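Two-handed demonstrations with hand-held grippers
Project report, Linnea Vik and Genalyn Bautista
15 May 2020

1. Method

We recorded people doing small tidying jobs with a gripper in each hand, then trained a policy on the recordings. The main object was a smoky plastic storage box on a white surface. Views came from the gripper and from head height.

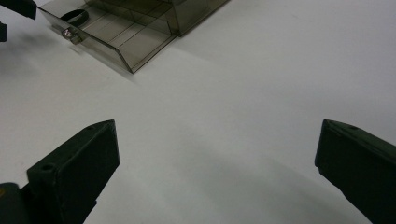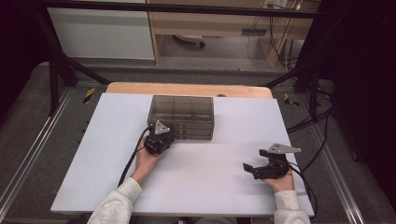
2. Data

We collected 526 recordings in April and kept 252. The rest were dropped because tracking was lost on one gripper, mostly the right. Each kept recording was resampled to 10 frames per second.

3. Result

The policy was run 100 times per setting at the Iltdale lab. Adding the head view helped with reaching the box but made little difference once the fingers were close to it. The grey tint of the plastic gave us trouble with depth, and we have not fixed this yet.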